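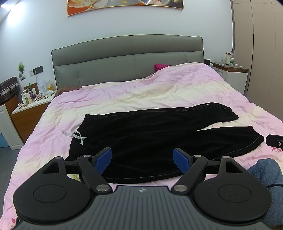 Clothes swap returns to Henare Hall with a folding table for everyone

The winter clothes swap is coming back to Henare Hall this December, and it has grown! Last year's event filled the small meeting room and spilled into the corridor, so this time the organisers at Simer, the neighbourhood reuse group, have booked the main hall and the stage as well. There will be rails down both sides, a children's corner by the piano and, new for this year, a long row of tables where visitors can learn to fold and pack what they take home.

The rules are pleasingly simple. Bring up to 20 clean items, collect a token for each one at the door, and spend the tokens on anything you like. Coats and boots cost two tokens. Everything else costs one, whether it's a T-shirt that has seen a few summers or a pair of velvety joggers with plenty of evenings on the sofa left in them. Anyone who arrives without clothes to swap can buy tokens for 20p each, and the money goes towards the hire of the hall.

Last December, visitors brought in 2,090 pieces between them, and almost all of them went out again under somebody's arm. Soft trousers, jumpers and dressing gowns were the first to go. Summer dresses, not surprisingly, hung about until the end, and were boxed up and kept for the spring rail at the Ulier Street shop.

The folding tables grew out of that last hour. Sorting the leftovers took far longer than anyone had planned, mostly on account of trousers stuffed into bags with one leg inside out and the cords knotted round everything else. So the group tried out a few ways of doing it over the summer, at home on beds and kitchen tables, and settled on one that works for nearly all soft trousers and fits neatly into a shoebox or a small drawer.

It goes like this. Lay the trousers out flat, full length, on a bed or a big table. Smooth them from the waist down to the cuffs with your palms. Tuck any drawstring inside the waistband, bow and all, then bring one leg over the other so that the outer seams meet. Fold the pointed bit at the seat inwards to make a straight edge. Now fold up from the cuffs to just short of the waist, and then into thirds. The bundle should stand up by itself, and it's oddly satisfying when it does.

Velvet and velour need a lighter hand. Smooth them in one direction only, and leave the last fold a little loose so the pile doesn't crease. If they have been squashed in a bag for months, hang them in a steamy bathroom for a while before you bring them along. Dark ones show every bit of fluff, and a quick going over with a clothes brush makes a world of difference on the rail.

The Zurnau bakery will be running the tea counter again, with its cinnamon buns (arrive early, they went in the first hour last time) and a big pot of soup at midday. There will be a mending corner too, where you can have a hem taken up or a waistband cord replaced while you browse. Cords come in black, grey and white, and there's a tin of odd colours for the adventurous.

Clothes can be handed in beforehand at the Ulier Street shop during its usual opening hours, and you'll be given your tokens there and then. Please wash everything first, empty the pockets and pair up shoes with a bit of string. Underwear, swimwear and pillows can't be accepted, but duvet covers, blankets and curtains are very welcome this year, with a table of their own near the stage. The date and opening times will be up on the door of Henare Hall and in the shop window as soon as the booking is confirmed.

Posted 16 August 2018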